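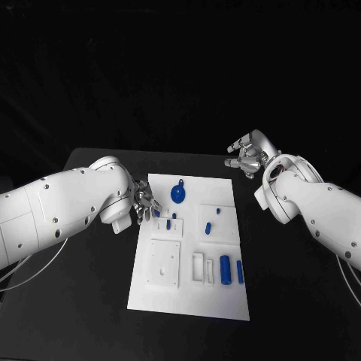
Adding a hanging sleeve to a small quilt

Posted November 3, 2021 by Cadi Craddock

This is the method I use for wall hangings up to a metre across. The sleeve is a flat tube of fabric stitched to the back along the top edge, and a wooden batten slides through it. The measurements are for Eltidwood, my last one, which is 70 cm wide. Change the length to suit yours and leave the depth alone.

What you need

A strip of cotton 27 cm deep and as long as your quilt is wide
Thread to match the backing
A hand sewing needle, pins and an iron
A flat wooden batten, 4 cm deep
Two small screw eyes or picture nails

I cut the strip from whatever is left of the backing. If you have none left, plain calico is fine. Wash it first if the quilt has been washed.

Step 1. Hem the short ends

Turn under 1 cm at each short end and press. Turn under another 1 cm, press again and stitch close to the fold. The strip is now 4 cm shorter than the quilt, so there will be 2 cm of backing showing at each side when the sleeve is centred. That leaves room for the ends of the batten to stick out without being seen from the front.

Step 2. Make the tube

Fold the strip in half along its length, wrong sides together, and pin the long raw edges. Sew with a 1 cm seam. Press the seam open, then roll the tube so the seam runs down the middle of one side and press it flat. This side goes against the quilt. There is no need to turn the tube through.

Step 3. Add some slack

A batten has thickness, and a sleeve sewn on completely flat will pull the front of the quilt forward in a ridge. With the seam side down, lay the tube on the table and push the top layer up by 1 cm so that it makes a new fold along the lower edge, a little above the old crease. Press only that fold. When you pin along it, the outer layer will have a bit of bulge in it. Leave the bulge there.

I left this step out on my first two and both have a line across the top.

Step 4. Sew it on

Place the sleeve 2 cm below the top of the quilt, just under the binding, and centre it. Pin the top edge and slip stitch it by hand through the backing and a little of the wadding. Check the front every few stitches to make sure nothing has come through.

Do the lower edge the same way. At each end, stitch down the layer that touches the quilt but not the outer one, or the batten will not go in.

Step 5. Cut and fit the batten

Cut the batten 2 cm shorter than the quilt. Sand the ends well, especially if it is softwood. I also give mine a coat of water-based varnish and leave it for a week before it goes near fabric. Waldemar Sobczak wrote in August to say he covers his with kitchen foil instead, which is quicker.

Put a screw eye in each end, or drill a small hole through each end and hang it on two nails. Use a spirit level.

Larger quilts

Over a metre, make the sleeve in two halves with a gap in the middle and put a third nail in the gap. My autumn hanging, Torna, is done this way and has stayed straight. The winter one is still waiting for its binding.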